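Moving the small meeting room around

2018-07-23

We finally gave up on the long table. It came with the lease when Wiltus took over this floor, and it seated more people than we ever had in one meeting. You had to turn sideways to get past the end of it. Last week two people from the building took it apart and carried it down to storage, and I spent most of Friday deciding what should go where.

The round table was my first choice to replace it. It has a light yellowish wood top and it used to live by the kitchen, where it mostly collected mail. I had measured it at 47 inches across. I was worried that would look lost after the long one, but once it was near the glass wall it looked fine, and you can walk all the way around it now.

I looked at new tables too. Nolten had one I liked with a white top, but it was over $400 before delivery, and we already owned this one. Lungile Le Roux, who sits closest to the room and has to listen to whatever goes on in there, voted for keeping the old table and spending the money on chairs. That was the end of that.

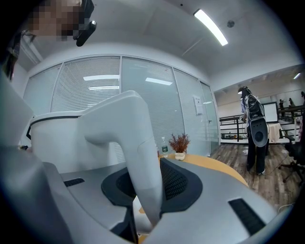
The blinds were the other question. They are the ordinary white horizontal kind and they run along behind the glass. With them down, the place feels closed in by the middle of the afternoon. With them up, you see everybody who goes by and they see you. We tried them halfway for a day and people kept fiddling with the cords. For now the rule is down and tilted open, and whoever wants them shut for a call puts them back afterward.

I cleaned the slats while I was at it. I started with a damp cloth, and that mostly pushed the dust to one end. A dry sock over my hand worked better. Do it before you vacuum the carpet, not after, like I did. The glass I did with vinegar and water and an old T-shirt. There are still streaks up high where I couldn't reach without the ladder.

The overhead light is staying as it is. I find the long fluorescent a bit harsh and asked if we could swap the tube for a warmer one. The building says all the tubes on a floor have to match, so I ordered a floor lamp from Baudry. It was $28 on sale and should be here in August. I want it in the corner away from the door so the cord doesn't cross where people walk.

Still to do: chairs, a coat hook, and a trash can with a lid. The old can went downstairs with the long table by mistake and I haven't gone to look for it yet.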